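Friday night robot maintenance

January 24, 2025

So the arm has been drifting again. If you read my October post you know I got the sim side of this thing working well enough to brag about, and then I left it alone for months and it quietly went out of whack, which serves me right.

Quick recap for anyone new: I have a small bench cell in the spare room that I call Rankin (the arm, the table, the camera post, the whole pile), and I have a simulated copy of it that I run on the old desktop overnight. The copy is where I try out tabletop jobs before I let the real arm anywhere near a real dish. When the two disagree, I have to go and find out which one is lying. This week it was the sim!

The first clue was in the logs. I'd run 4,000 episodes of the plate job over the weekend and 2,174 of them ended with the fingertip stopping short of the rim, always in the same direction. A random mess I could have blamed on the policy, but a miss that neat smells like calibration. I went through it in the same order I always do: camera pose first, then the wrist offset, then the fingertip length.

Camera pose was fine. I reloaded the saved one, compared it with the one in the config, and they matched down to the last digit. Then I parked the arm next to the placemat, well clear of the plate, and rendered a still so I could look at the gripper over plain counter with nothing behind it to confuse me.
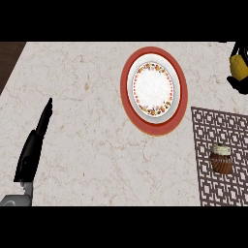

Parked over the marble, left of the placemat. The cupcake is staying.

I love this kitchen set, by the way. I spent way too long picking that plate with the flower border, and the marble is so much nicer to stare at than the gray default table (I'm the one looking at it at midnight, I get to choose).

Anyway, the wrist offset was the culprit. Back when I swapped the fingers on Rankin I measured the new ones and typed the number into the hardware config, and then I never touched the sim config. Five millimeters! The poor thing had been reaching for plates with somebody else's fingers on for months. I fixed the value, rebuilt the model, and ran a short batch of 100 to check. The short stops were gone. A few runs still bumped the plate, but those were scattered all over the place, and I can live with scattered for now.

While I had everything open I did the boring chores too. Real arm powered down, wrist screws checked (one was a bit loose, same one as last time), dust wiped off the camera, cable retied where it rubs on the post. I also finally wrote a little script that compares the two config files at startup and refuses to launch if the finger numbers don't match. It took me ten minutes and I've been putting it off since the fall.

Next up is the long batch again, overnight, with the new offset. If the numbers look decent I'll move the plate closer to the trivet and see how it copes with less elbow room. I'll post the results when I have them, along with the script once I've cleaned out the swearing in the comments.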